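首页 新闻 社区 生活 活动 联系我们

皮尔滕“线材整理月”收到912根旧线

皮尔滕(Pilten)讯 由彭罗斯(Penrose)社区维修中心举办的旧线材整理活动,已经进入最后一个星期。到2020年11月6日中午为止,中心一共收到居民送来的旧线912根,其中191根是卷线,也就是人们常说的“弹簧线”。这个数字比主办方在五月定计划的时候想的要多。

活动的办法很简单。居民把家里不用的电线、电话线、耳机线和各种连接线装在袋子里,送到中心一楼的窗口。工作人员先看外皮有没有裂开,再看两头的接头有没有生锈或者松动,然后分成三种:可以继续使用的、需要修理的、只能回收的。能用的线会擦干净,贴上标签,放到门口的架子上,需要的人可以免费拿走,每人每次最多拿两根。

在所有的旧线里面,卷线是整理起来最费时间的。直的线可以绕成圈,用一条布带扎好就行了。卷线不一样,它的圈容易互相咬住,有时候一圈翻到另一圈的外面,越拉越乱。中心在窗口旁边贴了一张说明,建议居民在家里先做一点准备:用手拿住一头的接头,把线提起来,让另一头自然垂下,等它不再转动以后,再从上往下一圈一圈地顺。不要两头同时用力拉,这样会使卷线失去弹性,以后就不能恢复原来的形状。

收起来的时候,也不要把卷线绕在手上或者绕在硬纸板上。中心使用的是马利伦(Malilen)公司捐赠的长盒子,每个盒子放一根,线在里面是放松的状态。盒子一共有1,000个,上面有一个小窗,可以看到接头的样子,找的时候不用打开。到目前为止,盒子还够用,但是其他种类的线也开始用这种盒子,所以中心请拿走线的居民尽量把盒子还回来。

有一部分居民问,外皮发黄或者变硬的卷线还有没有用。中心的回答是,外皮发黄一般不影响使用,变硬的就不建议再用了,特别是弯曲的时候听到响声的。这样的线会送去回收,里面的金属可以取出来。透明外皮的线比较容易检查,不透明的要用手慢慢摸一遍,找有没有突起或者凹下去的地方。

活动期间,中心还开了四次小课,教居民怎样更换接头。课上用的工具箱和工作灯是从卢武斯(Luvus)五金店借来的。参加的人里面有学生,也有退休的老人,一共99人。最后一次课安排在下星期三晚上,还有少量座位,可以在窗口报名,不收费用,但是请自己带一根想修的线。如果没有线,也可以从架子上选一根练习。

中心提醒,电池、充电器和带有显示屏的东西不在这次活动的范围里面,请不要放在同一个袋子里。接头上如果有灰尘,请用干布擦,不要用水洗。袋子外面最好写上线原来是用在什么设备上的,不知道也没有关系,写“不清楚”三个字就可以了,工作人员会用仪器来测试。

没有人拿走的线会在架子上保留到年底,然后转给皮尔滕的两所中学,在手工课上使用。活动结束以后,窗口仍然在每星期二和星期四的下午接收旧线,时间是两点到五点。门口的架子在中心开门的时间都可以去看。

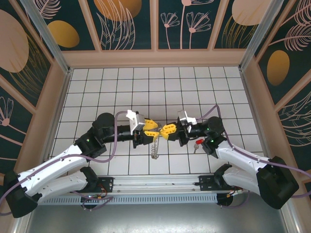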